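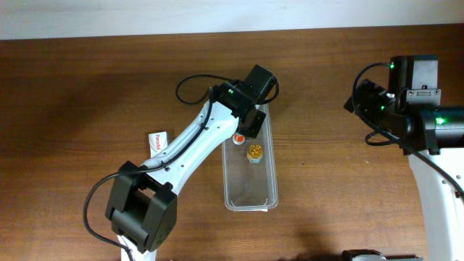
Home | News | Health | Transport | Planning | Notices

Filed under: Local health, Household waste

Clear trays to replace bags for returned medicines at Perden pharmacies

Sunday, February 16, 2020

Pharmacies in Perden will change the way they take back unwanted household medicines from the start of next month. Items handed in at the counter will go into a shallow transparent tray to be sorted, and the sealed paper bags used until now will be withdrawn.

The change applies to all 17 branches run by Drunus in the town and in the neighbouring district of Erraji. Independent pharmacies may keep their present arrangements, although two in Erraji have asked for the same trays.

Drunus said the bags had been slow to process. Each one had to be opened in the back room, emptied on to a work surface and checked for things that should not have been there, such as needles, batteries and loose glass. Small items were easily missed in the folds, and a bag that held a leaking bottle usually spoiled the labels on everything else inside it.

The new tray is made by Hetach, which already supplies the company with shelf dividers. It is rectangular, open at the top and about 300 mm long, with clear sides and a clear base so that the contents can be checked from any direction. It has no lid. A paper label at one end carries the branch code and the date of opening. Full trays are emptied into a locked bin and washed before they are used again.

Under the new procedure, customers will be asked to separate what they bring into two groups before they reach the counter. Outer cartons and leaflets, where these are empty, should be kept at home and put in with paper recycling once the name and address have been removed from any dispensing label. Tablets and capsules should stay in their blister strips. Bottles, tubes and small capped containers go into the tray as they are, with the cap fitted firmly.

Cartons that still hold full or part-used strips will be accepted as they are. Staff will set them down beside the tray and open them separately. Mixing cartons with small bottles was found to hide the smaller items, and the written procedure now tells staff to lay nothing on top of anything else.

A trial took place last August at a single branch in Perden and ran for eight weeks. In that time 2,133 items were received and sorted by the new method. Drunus recorded the type of container, whether it could be identified and whether it had to be referred to the pharmacist. It did not record who had returned it.

The most common items were blister strips. Small bottles and capped containers came next, followed by creams. Items with no readable name made up a small share of the total but took up most of the time. These will now be moved to the far end of the tray and left there until a pharmacist is free, so that the rest can be dealt with first.

The trial also led to a change in the tray itself. The first version was deeper and had a frosted base. Staff reported that the frosting made pale tablets hard to see and that the depth threw a shadow along one side under ceiling lights. Hetach supplied a shallower version with a plain base in the fifth week, and this is the one that has been ordered for all branches.

Branches have been told to place the tray on a level surface with a plain or evenly coloured top, away from the dispensing bench. White worktops are permitted but are not preferred, as a loose white tablet is hard to find on them. Several branches have chosen a brown wooden table already on the premises. Where this is done the surface must be sealed and must be wiped down at the end of each session.

The return service remains free. No receipt is given and nothing that has been handed in can be returned to the customer, even if it is unopened and in date. Returned medicines are not sold or supplied to anyone else.

The following will be accepted in the tray:

Tablets and capsules, in strips or in a closed bottle
Liquid medicines in the original bottle
Creams, ointments and drops
Inhalers
Vitamins and other supplements

The following will not be accepted at the counter:

Needles, lancets and anything with a blade
Batteries and mercury thermometers
Empty cartons and empty plastic bottles
Household chemicals

Customers with needles should continue to use the yellow boxes, which are handled under a separate contract. A full box can be left at the Perden depot during its normal opening hours. Batteries can be put in the collection tubes near the door of most branches.

Drunus has also issued a short note on clearing out medicines at home. It suggests working on a table in good light, with one container for items to be returned and a clear space next to it for items to be kept. Each product should be taken out of its storage place one at a time and its expiry date read from the strip or bottle as well as from the carton. The two do not always agree, usually because strips from different purchases have been put into one box. Where they differ, the date on the strip or bottle should be used.

Products to be kept should go back into their own carton with the leaflet. The note advises against moving tablets into unmarked pots to save space. Any box that will be opened by more than one person in the household should be kept out of reach of children, and a bathroom cabinet is a poor choice if the room is often damp.

Remaining stocks of the paper bags will be used up at the Erraji branches for prescription deliveries. Bags already given out to customers can still be brought in, but will be opened and emptied into a tray at the counter while the customer is present.

The company will review the arrangement after six months. The review will cover sorting time, the number of items referred to a pharmacist and the condition of the trays, some of which showed fine scratches on the base by the end of the trial. Hetach has agreed to replace any tray that is no longer clear enough to read a label through.

Related items

Yellow box collection moves to Perden depot
Erraji health centre: changes to Saturday hours
Battery tubes to be emptied weekly
What goes in the paper bin: updated list
Drunus branch in Erraji to close for refit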